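Tidy Desk Service - Frequently Asked Questions

Tustum Workplace, Groltport office

We use cookies to remember your preferences and to count visits. By continuing to read you accept this. Accept | Change settings

These are the questions that people send to us most often about desks, drawers and the small things that live on them. The answers are written by Unathi Shezi, who plans the desk days, and Nkrumah Antwi, who looks after the storage boxes and the labels. If your question is missing, write to us through your floor contact and we will try to add it. Last changed on 26 May 2018.

What is a desk day?

It is a morning when everybody on one floor puts their own desk in order. We bring empty boxes, cloths, labels and bags for paper. You do the sorting by yourself, because only you know what you need. We are there to answer questions and to carry away what you don't want any more.

At the Kusthorpe building we have 367 desks on the list. It is not possible to do all of them in one week, so every floor has its own date. The next round is in October.

Do I have to take part?

No. But the cleaners can wipe only the surfaces they can reach, and they are not allowed to move personal things. If your desk is full, it will be wiped around the edges and nothing more.

How long does it take?

For a normal desk with one drawer, less than an hour. If you have been at the same desk for many years, please count a whole morning. The drawer takes always longer than the top. People start to read old papers and then the time is gone.

What may stay on top of the desk?

Things that you use every day. We don't have a list of permitted objects, and we don't want to have one. A calendar, a drink, your tissues, one or two personal things - all this is fine. What we ask is that you can put both your arms flat on the desk without pushing something away. If this is not possible, then something should move to the drawer, to the shelf, or home.

I have tissues in three places. Is there a better way?

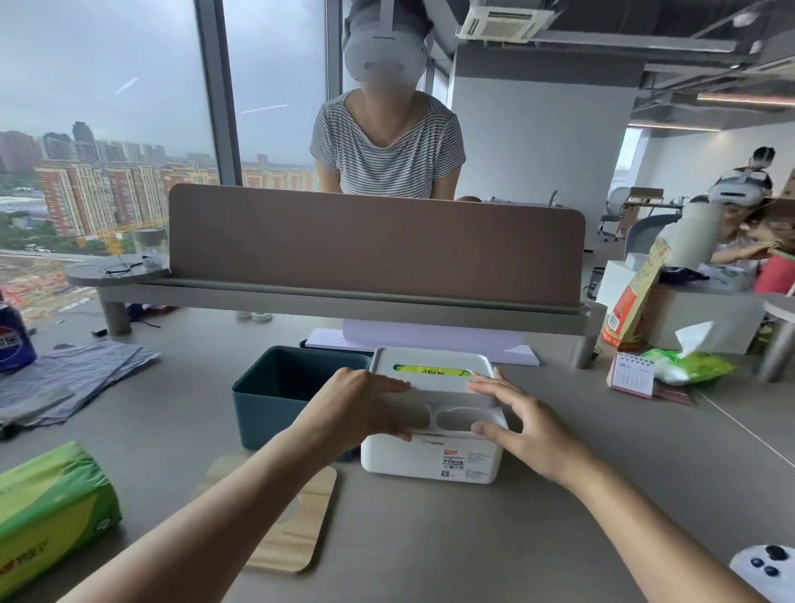

Tissues are the thing we are asked about more than anything else, maybe because they are sold in soft packets which slide around and get lost under papers. Our advice is to choose one place and to use a box with a lid, into which you put the packet as it is. A white plastic one with a slot in the lid does the work very well, and you can see the green of the packet through the slot, so you know which kind is inside. The box stays where you put it, and it can have a bigger storage bin directly behind it without taking much more of the desk. Wet wipes are another matter. They should stay in their own pack, and please close the flap after each use. An open pack with one wipe sticking out will dry, and then you have paid for dry paper.

If you buy a new box, take off the price tag and the label before you start to use it. The glue gets harder with time. A little cooking oil on a cloth helps when it is already too late.

What should I do with food and drinks?

Cans and cups with lids are allowed at all desks. Open bags of snacks should be closed with a clip or put in a jar. We had ants on the ground floor two years ago and we don't wish to see them again.

Please take a finished cup away on the same day. A sweet drink that dries in the bottom of a cup is difficult to wash out, and in the summer it smells by the second morning. If you like to use a fabric holder for your cup, wash it sometimes. It takes the drops from the outside of the cup and one day it leaves a ring on the desk.

How should I put my drawer in order?

Take everything out first. We know this is the part which people don't like, but if you only move things from left to right, you will keep all of them.

Then put the things back in this order:

1. Flat paper at the bottom. Clean sheets or documents you really need, in one stack.
2. Tall tubs and containers at the back, standing up.
3. Round or small containers in the front, where you can lift them out with your hand.
4. Small tools last, in a tray or a little box.

Before you close the drawer, look if the tall things are lower than the edge. If a lid touches the underside of the desk, the drawer will stick and you will pull it with force, and the runners suffer from this.

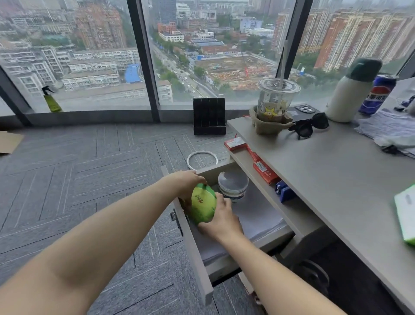

The round green container at the front of the drawer, with the white tub standing further back on the paper.

Is it all right to lay paper directly on the bottom of the drawer?

Yes. It also protects the bottom from scratches when you push a heavy tub to the back. But please don't keep papers there which you may need in a hurry, because everything on top of them must come out first. Use a folder or an upright organiser for these.

Where does the stapler go?

Unathi says on the desk, Nkrumah says in the drawer. If you staple every day, leave it outside. If you staple once in a month, put it away. We could not agree on more than this.

Can I put things on the floor?

During the desk day, yes, as much as you like. An organiser, a box or a lid can stand on the carpet while you are working. Only leave a free way for your neighbours to walk. At the end of the day the floor must be empty again, because the carpet is cleaned in the evening and the machine is wider than you would think.

Look also under the desk and near the window before you go home. Lids and rings from containers like to stay on the floor, and we find a lot of them. We keep them in a box in the post room until the end of the month.

What happens with cardboard?

Please make it flat and put it by the lift. Don't keep an empty carton "for later". If you need a box again, ask Nkrumah, he has 84 of them in the store and he would be glad to have fewer.

My drawer does not lock, or I lost the key. Who can help?

Look for the small number on the lock and send it to us, together with your desk number. We have spare keys for most locks. If there is no number, we must change the whole lock. For this you have to empty the drawer first, so it is a good idea to ask for it on your desk day and not the week after.

Please don't try to open it with a paper knife. The lock survives, the front panel doesn't.

Who pays for the boxes and bins?

Plain bins and drawer trays come from us and they cost you nothing. We order them from Dow, a small shop near the harbour, and there are two sizes. Dark colours go first, so come early if this is important for you. If you prefer something nicer - a wooden tray or a glass jar for example - you are welcome to bring it, but you buy it by yourself and you take it with you when you change desk.

I share my desk with a colleague. How do we divide it?

In most cases it works best when the top belongs to both and the drawer is divided in two halves, front and back, or when each one has a bin with a name on it. Agree about the tissues and the calendar together. Two calendars on one desk is a sign that somebody was not asked.

What do you do with things that nobody wants?

Pens, folders and containers in good condition go to the swap shelf beside the post room. Everybody can take from it, also people from other floors. Last year 905 things went over this shelf, the most of them were folders. Food that is closed and in date can go there too. Open food goes in the bin.

How can I keep it tidy afterwards?

Take five minutes on the last working day of the week. Throw away the cups, close the packs, put back in the drawer what came out of it. Don't start to sort papers in these five minutes, it will not be five minutes.

Where can I ask something else?

Unathi is in room 3, next to the stairs, every morning until lunch. For boxes, labels and keys please go directly to Nkrumah in the store. You can also leave a note in the post room with your desk number on it. Without the desk number we can't find you.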